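Bakhtiari House Residents' Services
8th June

1/ Residents are reminded that the summer bedding change is now under way. Winter covers should be removed and the woven sleeping mats laid directly over the mattress.

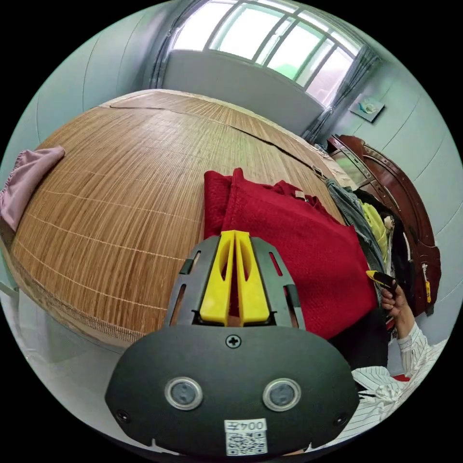

2/ Clothing sorted on the bed should be folded and put away before the mat is wiped down. Knitwear and fleece go into the storage bags issued in May. Denim and everyday items remain in the bedroom closet.

3/ Each apartment has been allotted 2 storage bags. Please write the apartment number on the tag in permanent ink. Bags without a number cannot be accepted at the Verken Street store room.

4/ Mats should be wiped with a well-wrung cloth, following the direction of the strips. Please do not soak them or use bleach. The fabric binding may be cleaned with a little mild soap.

5/ Where a mat is made up of more than one section, please check the seam before use. Loose stitching can be repaired through Residents' Services. The charge is $28 per mat, payable on collection.

6/ Carved headboards should be dusted with a dry, soft brush. Furniture polish has marked several of the older pieces and we ask that it no longer be used on them.

7/ Clothing that is no longer wanted may be left at the front desk, clean and folded. Last year residents donated 80 garments, and we extend our sincere thanks to all who contributed. Children's sizes are especially welcome.

8/ Pillowcases and sheets belonging to the house should be returned separately from personal laundry. Wash loads for bed linen are run at 60 degrees and are not suitable for wool or soft knits.

9/ Residents who would like help with lifting or folding may contact Wendy Hebden at the front desk. Questions about mat repairs should be addressed to Thijs Vanhove.

10/ A correction to our earlier notice: the store room is reached by the courtyard entrance. The side door remains closed while the lock is being replaced. We apologize for the inconvenience.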